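La table qu'on ne range pas

Chez moi, la grande table n'est jamais vide. Elle ne l'était pas davantage chez mes parents, ni dans l'atelier que j'ai partagé pendant 11 ans avec Siebe Declercq. On y posait le courrier, les outils, un manteau, le repas. Le soir, quelqu'un soupirait et poussait le tout vers le fond. Je voudrais défendre cette habitude, que les livres de rangement traitent comme une maladie.

Leur règle est connue : une surface plane doit rester libre, et chaque objet doit avoir sa place dans un meuble fermé. J'ai essayé. En mars, j'ai acheté une armoire Rokholm à 400 euros, avec 16 casiers et des étiquettes. Les casiers se sont remplis en un après-midi. Ensuite j'ai passé des semaines à ouvrir des portes pour retrouver des ciseaux dont je me servais tous les jours.

Le défaut de la méthode est de classer par famille. Le sport avec le sport, la cuisine avec la cuisine, les feutres avec les stylos. Or on ne vit pas par famille. Le même jour, on va jouer au tennis, on met de l'eau à chauffer et on marque des cartons. Les choses en cours se retrouvent côte à côte, et leur voisinage a un sens pour celui qui les a posées là.

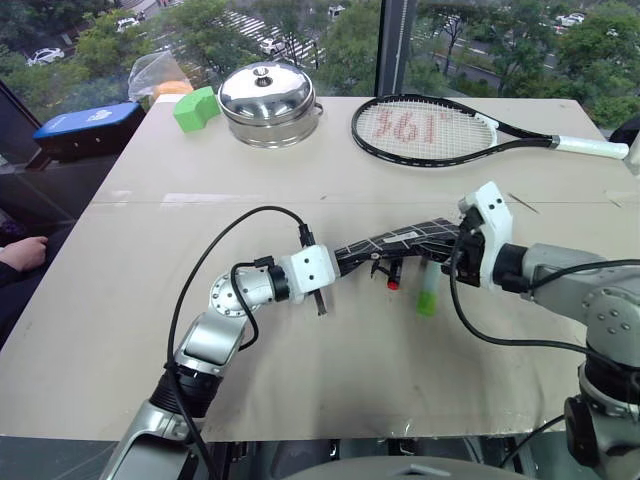 Au fond de la table, une casserole en inox et une raquette de tennis ; les feutres sont restés devant.

Un visiteur y verra du désordre. Je remarque plutôt que le fond sert d'étagère et que le devant sert à travailler. C'est une organisation assez stricte, même si personne ne l'a écrite. La casserole avec son couvercle ne gêne pas, la raquette posée à plat non plus. Tout se voit d'un coup d'œil et rien n'est empilé dans un tiroir.

Donnie Drummond, avec qui je me dispute là-dessus depuis longtemps, me répond que la table finit toujours par déborder. Il a raison sur ce point. Une table encombrée demande qu'on la trie, et il y a des sacs en plastique froissés qui n'ont rien à y faire. Je jette les miens une fois par semaine, quand j'y pense. Mais trier n'oblige pas à tout faire disparaître.

Reste la question des repas. Nous sommes quatre, il nous faut la moitié de la table, et nous l'avons. Quand il vient du monde, je porte le reste sur le lit – c'est laid, mais cela prend quelques minutes. Le lendemain, les objets reviennent, à peu près dans le même ordre.

L'armoire est toujours dans le couloir. J'y range les nappes et les décorations de Noël.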